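Skakora Tabletop: wrist stream, action stream and evaluation tooling

Data card and usage notes for release 2. Read the section on frame timing before training anything on this.

Summary

Skakora Tabletop is a set of 271 teleoperated manipulation episodes recorded on a single white table with a two-finger gripper. It was put together to test one thing: whether a short-horizon policy can be trained from wrist views alone when the objects on the table change between episodes. The release contains the episodes, the loader, the replay checker and the small planner we used as a baseline. It does not contain trained weights.

The recording software is called Rultlow and lives in its own repository. The loader and checker are in this one, under the package name skakora. You do not need Rultlow to read the data.

What changed since release 1

The gripper channel is now stored as commanded width and measured width. Release 1 had only the commanded value, and several users trained policies that closed on thin air and carried on as if they had picked something up.

Episodes with a stalled action stream have been moved out of the main split into a folder called stalled. There are 154 of them and they are not counted in the 271. Some are perfectly good up to the stall, so we kept them.

Object prompts were rewritten in lower case, with one noun per object. "Sauce bottle" and "ketchup bottle" used to appear for the same thing.

The calibration file is now per session. Please delete any cached copy of the old global one, as the loader will prefer it if it finds it in the working folder.

Contents of an episode

Each episode is a folder with five parts:

wrist: image sequence from the wrist camera, stored as JPEG
state: joint positions, joint velocities, end effector pose, measured gripper width
action: commanded end effector delta, commanded gripper width
meta: prompt, session name, split, operator outcome mark
calib: camera intrinsics and the hand-to-camera transform for that session

Poses are in metres and quaternions, scalar last. Deltas are expressed in the end effector frame at the time the command was issued, which is not always the time of the nearest image. See the timing section.

The outcome mark is set by the operator at the end of the episode and takes the values done, partial and abandoned. It is a human judgement and we have not tried to make it consistent between sessions. Treat it as a weak label.

Views

The wrist view is wide enough to take in both fingers and a fair part of the table. Image quality differs between sessions. There is blocky compression around high-contrast edges in places, and anything close to the lens is soft. Label text on packaging should be assumed unreadable. If your method depends on reading it, this is the wrong data.

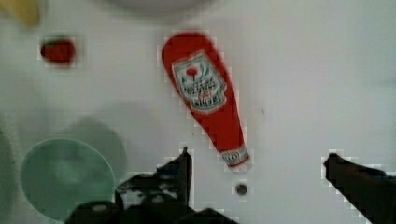 Ketchup bottle on its side near the centre, with the fingers spread wide below it.
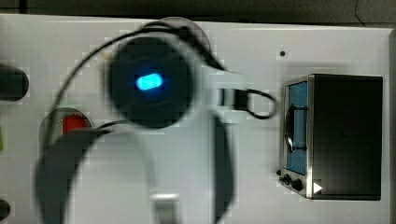
Fingers are visible in most wrist images and take up a good share of the lower part. We do not mask them. An early version of the loader had a fixed finger mask, but the fingers move, so the mask either hid objects at wide opening or left half a finger showing when closed. If you want a mask, skakora.geometry.project_fingers will build one from the measured width and the session calibration. It is slow (it rasterises the finger mesh on the CPU) and should be run once and cached.

Partly visible objects at the border are common. The object detector we tried first, a general-purpose one with no fine-tuning, gave unstable labels for these, and the planner would then pick a target that vanished on the next step. The current baseline ignores any detection that touches the border for fewer than three consecutive images. This costs a little reaction time at the start of an episode and removes nearly all of the target switching.

Frame timing

Images and actions are recorded on separate clocks. Rultlow writes a monotonic timestamp for each, and the loader joins them. Three join modes are available:

nearest: each image gets the closest action in time, in either direction
causal: each image gets the first action issued after it
window: each image gets the mean of the actions up to the next image

The default is causal. Do not train with nearest unless you know what you are doing. In release 1 it was the default, and it lets the policy see an image recorded after the action it is asked to predict. Offline error looks excellent and the arm then oscillates when you run it.

The camera has a start-up delay that differs between sessions. It is estimated once per session by waving the gripper over the table and matching image motion to joint velocity. The estimate is stored in calib as camera_lag and is applied by the loader. You can switch it off with apply_lag=False, which is useful only for checking the estimate itself.

Sessions recorded at the Trundside bench have a steadier lag than those recorded before the bench was moved there. The session name begins with T for the former and P for the latter. We suggest validating on a mixture of both.

Running the replay checker

The checker replays the action stream against the recorded state and reports where they part company. It needs no hardware.

pip install -e .
skakora check --root data/main --join causal
skakora check --root data/main --episode 3210 --plot

Episode identifiers are not contiguous. They come from the recorder's own counter, which also counts dry runs and calibration passes, so a high identifier says nothing about how many episodes exist.

The checker prints one line per episode with the largest position gap, the largest rotation gap and the longest span without a new action. A position gap that grows steadily through the episode usually means a bad lag estimate. A sudden jump usually means the controller clipped a command at the workspace limit. Clipped commands are stored as issued, before clipping, and flagged in the action file.

Exit codes: 0 for clean, 1 for warnings, 2 for unreadable data. The last of these almost always means an incomplete download.

Baseline planner

The baseline is deliberately plain. A detector proposes objects, a matcher picks the one closest to the prompt, and a straight-line planner moves above it, descends and closes. There is no learning in the planner. Grasp width is taken from the short side of the object's outline, with a margin set in config/grasp.yaml.

Known weak points:

Tapered objects. The short side is measured at the widest part, so the fingers may be opened too far to approach beside a neighbour. Setting width_mode to local measures at the chosen grasp point instead, but the point itself is still the centroid.

Translucent objects. The outline is often wrong and sometimes includes the shadow. The matcher has no notion of confidence in the outline and will happily plan a grasp on a shadow.

Cables. A cable is treated as part of whatever object it touches, which pushes the centroid off the body. We tried removing thin structures with a morphological opening. It works for cables and also removes handles, so it is off by default.

Table marks. Small dark holes and specks on the surface are occasionally proposed as objects. A minimum area threshold takes care of most of them. Set it per session, and set it lower if your prompts include very small items.

Controller settings

The arm was driven with a Cartesian impedance controller. Stiffness and damping values are in config/control.yaml and were not changed between sessions. The gripper was position controlled with a force limit. When the limit is hit the measured width stops short of the commanded width, and this difference is the most reliable contact signal in the data. The helper skakora.signals.contact uses it with a short hold time to reject noise.

If you replay the actions on your own arm, start with the speed scale at a quarter and keep a hand on the stop. The deltas assume our tool offset. With a different gripper you must re-express them, and the sign convention for the approach axis (positive away from the palm) catches people out.

Splits

Splits are made by session, never by episode. Objects appear in both training and test, since the aim is to measure robustness to layout and not to unseen object classes. If you want an object-held-out split, the script make_split.py accepts a list of nouns and moves any episode whose prompt contains one of them. It looks at the prompt only. A held-out object may still be lying on the table as clutter in a training episode, and the script cannot detect this.

Known problems

The prompt field is empty in a handful of P sessions. The loader returns an empty string and raises no warning. We will add one.

Automatic exposure was left on for the early sessions. Brightness on the white surface drifts as dark parts move in and out of view. A per-image gain correction is available in the loader but makes the compression blocks more obvious.

On Windows the plot option needs a non-interactive backend set by hand. There is an open issue.

The tests under tests/slow take most of an hour and are run on the build machine every Friday. Run tests/fast before opening a merge request.

Storage and mirrors

The main mirror is the Howells file store. It serves the data as one archive per session, each with a checksum file. Use skakora fetch, which resumes broken transfers and verifies as it goes. Fetching the archives by hand is fine, but unpack them all into the same root or the split files will not resolve.

Contributing

Bug reports should include the session name, episode identifier, join mode and the full line printed by the checker. Changes to the default join mode or the units will not be accepted in a minor release. New episodes are welcome if they were recorded with Rultlow, pass the checker with exit code 0 and come with their own calibration pass.

Licence

Code is under the MIT licence. Data is released for research and teaching use; the terms are in DATA_LICENCE.txt in the root folder.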